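Chapter 4
Choosing a Two-Arm Kit for Household Work

Kits for household tasks are sold in many forms, and the buyer's first decision is how much of the work the machine has to do. This chapter follows one product, the Kedden two-arm kit, from the order form to its use in a furnished room. The kit is sold by Tlapale for $3,000. It comes with two arms, two grippers and a wrist camera. The mobile base is ordered separately.

The wrist camera matters more than many buyers expect. It moves with the hand, so the fingers stay in view while the room behind them changes. An operator uses it to judge the gap between the fingertips and whatever stands close to them, such as furniture or a wall.

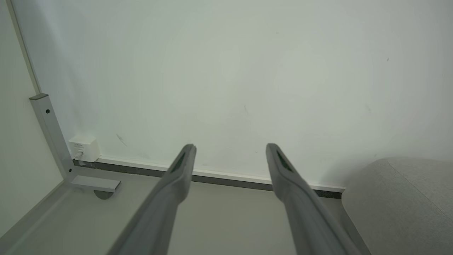 Figure 4.1. Wrist camera view with the gripper open, facing a wall and baseboard.

Soft goods are a harder test than boxes or cups. Cloth has no fixed shape, and a grip that holds one fold may leave the rest of the garment hanging. Sofas add a second problem, as the arm and seat limit the angles from which a gripper can reach.

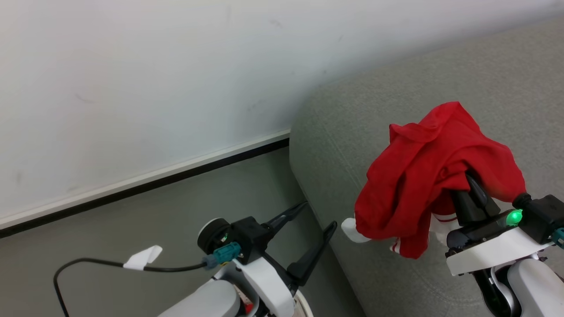
A kit should therefore be tried on clothing before it is bought. The dealer in Tillstead allows a trial of 20 days, and the one in Clirnville allows 18. Section 4.1 lists the parts in the kit and the cost of spares. Section 4.2 covers cable routing and labels. Section 4.3 explains how to plan a trial and record the results on a form like the one in Appendix B.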